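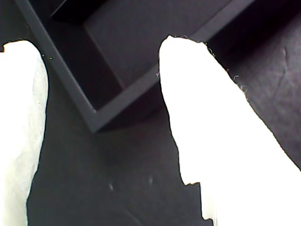 How does a robot learn to pick things up?

A robot can learn by copying. A person moves the robot's arm through a job many times, and a computer stores each try. A program then looks for what the tries have in common.

Each stored try is called a demonstration. It has two parts: what the camera saw, and how the arm and fingers moved at the same moment. The program gets the camera pictures and has to guess the next movement. When the guess is wrong, the program changes a little and guesses again.

How many tries does it need?

Venla Valtonen and Akash Kanaujia tested this in Haltov. They taught one program with 100 demonstrations and a second program with 236. Both programs had to put a small block in a tray. The second program dropped the block less often. It still had trouble when the block lay close to the tray wall, where the fingers have little room.

What is a gripper?

A gripper is the robot's hand. Many grippers have only two fingers. Soft padding on the fingers helps them hold smooth things - bare plastic can slip.

Does the robot understand the job?

It does not know what a block is for. It has found a pattern between pictures and movements. If the lamp is moved or the table is a new color, the pattern may stop working, so researchers record tries in different light.

Words to know

Demonstration: one stored try.
Gripper: a robot's hand.
Program: a list of steps a computer follows.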